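Folding for a Narrow Shelf

The linen cupboards at Prendthorpe are 302 mm deep, a figure that rules out the usual hotel fold. A bath towel folded in thirds and then in half overhangs the shelf by 38 mm, and the door will not close on it. Bickerstaff, the laundry that serves the building, changed its method in June.

Towels are now sorted by colour and pile before any folding starts. Terry cloth is bulky, and loops trapped inside a fold push the stack out of square. Each towel is shaken once, laid on a wooden table and smoothed from the centre – never from the hem.
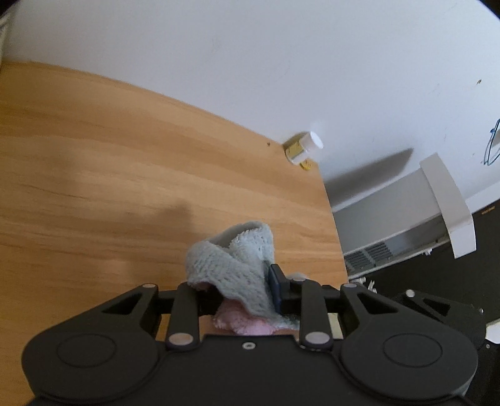

How many towels should go in one stack?

Six bath towels or ten hand towels, as long as the stack stays under 200 mm high. Taller stacks lean and grey marks appear where the edges rub the cupboard wall.

Pale colours are kept apart until they have been through several washes. Bickerstaff handles about 1,000 pieces a week and folds all of them by the same pattern: long edge to long edge, then in quarters, with the rounded fold facing out.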